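Edik room booking screens keep dropping to "Offline" after lunch - notes and what fixed it
Clusine Helpdesk, shared tickets

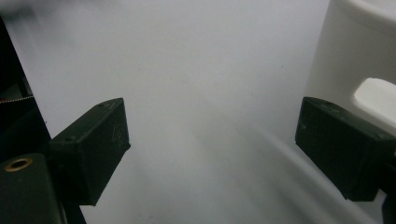 Written up by Raimonds Ots | Second-line support | Filed under: Displays, Network | Status: Resolved

Hello all, and thank you for being so patient with this one. I promised the folks on the Kairys floor that I would write the whole thing out properly, so please get yourself a coffee, and if you only want the fix, skip down to the part marked "What worked."

The complaint

On Monday the front desk called to say that 3 of the booking screens outside the meeting rooms were showing the gray "Offline" banner. You could still read the morning's bookings, but nothing made after lunch was coming through, and the "Check in" button did nothing at all. People were walking into rooms that the calendar said were taken and the door said were free, and I gather there were a few awkward moments over a birthday cake.

The rest of the screens were fine. Same model, same Edik software, same wall mounts, same everything as far as any of us knew.

What I tried first

I restarted the screens from the admin page. They came back, showed the right bookings, and stayed happy until 1:20 p.m. the next day, when all of them dropped again. I was quite pleased with myself for most of that morning, so that was a lesson.

Next I swapped the network cable on the screen outside the Flirkesitz room with one from a screen that worked. No change, and the good screen stayed good on the "bad" cable. I put them back the way they were and labeled both ends while I was up the ladder - something I should have done when we moved in.

Then I checked the calendar account. The password was current, the permissions matched, and I could see new bookings arriving on the server within seconds. So the bookings were getting as far as Edik and going no further.

What the log said

The Edik log is long and not very friendly. If you filter it by device and then by "warning," it gets a lot shorter. For each of the problem screens I found this line, over and over:

sync refused: device time outside allowed window (offset 1,697 s)

That is a bit more than 28 minutes. The clocks in the corner of those screens were slow, and not one of us had noticed, me included, and I walk past them every day. Edik allows 200 seconds of difference before it stops trusting a screen, and after that it won't send anything new.

Why after lunch? The screens check their clock against the time server once a day, a little after 1 p.m. The ones that worked were asking our current time server. The others were still asking the old one, which we left running in August for the door badges and then, I am sorry to say, forgot. A restart copied the time over from Edik, and the next daily check pulled it wrong again.

What worked

Open the Edik admin page and choose the screen.
Go to Device, then Clock, then Time source.
Clear the old address and pick "Use site default."
Press Save, then restart the screen. Saving alone does not take effect, even though the page says "Applied."
Wait 5 minutes and make a test booking from your own calendar.

All of the screens have stayed online since the change, right through the afternoon check each day. I have also corrected the clock on the old time server, and the badge people know that it needs to be retired.

Still open

The "Offline" banner really ought to say something about the clock. I have sent that to Edik as a suggestion and will add their reply to this ticket when it comes.

If your screen does this again, please don't unplug it - leave it showing the banner, write down the time in its corner, and call the desk. We can learn a good deal more from it that way.

Thanks again, everybody, and thank you to the Kairys floor for the slice of cake.

Raimonds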